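Project notebook, Plutgate gripper
Thursday, started 4.15 pm
In: Delali Appiah (writing), Mirko Bianchini for the first hour

Carried on with the pick trials for the student project. Same routine as last time: open, close on the block, lift, hold for a slow count of five, put down. The handle was squeezed by hand throughout, no motor yet. Mirko had the handle for the first set and I had it for the second, 31 picks altogether.

Drops: 8. Most of them were mine and came near the end of my set. Mirko thinks I was squeezing late and lifting early, and he may be right, so next time we swap the order and I go first. Nearly all the drops went the same way, with the block turning out of the left side while the right side still had hold of it. I marked those with an L in the results sheet. Two have no mark as I wasn't watching closely enough to say.

Tried moving the block further along the fingers. Two picks were fine, the third slipped. Not enough to go on. Also tried the cardboard tube from the scrap box, which was no trouble at all, but it weighs next to nothing so I have left it out of the count.

Changed the return spring after the first set. The old one was slow to open the fingers fully. The replacement is stiffer and my hand was tired by pick 20 or so, which might account for part of the bad run at the end. Need to try the old spring again with a drop of oil on the pivot before we decide. The spare springs are in the tin marked Cevon, second shelf, along with the short screws.

Checked the fingers over afterwards. The pad on the left one is lifting along the top and the edge has gone ragged. The right one still has clean edges, with a few scuffs on the face. There is dust on both faces too, which can't help the grip.

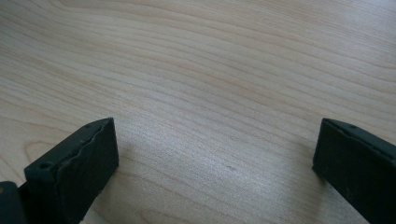

Fingers open, nothing between them. Lifted strip on the left finger.

Not going to trim it. If we cut the loose part off we lose a strip of contact and the two sides won't match. Better to take the whole pad off, clean the face and put a new one on, then do the right finger at the same time so both start level. Mirko wants to use the Clirkulness glue. I would sooner have the double-sided tape, as we will be changing pads again before January. Agreed to do one finger each way and see which lasts.

To do:
Wipe both faces before every set (add to the sheet)
Cut two pads from the same piece
Oil pivot, refit old spring, repeat first set
Ask for more time on the bench, an hour is too short once setting up is done
Mirko to type up the L marks

Packed up 5.50 pm. Handle and fingers back in the blue box, results sheet in the front of this book.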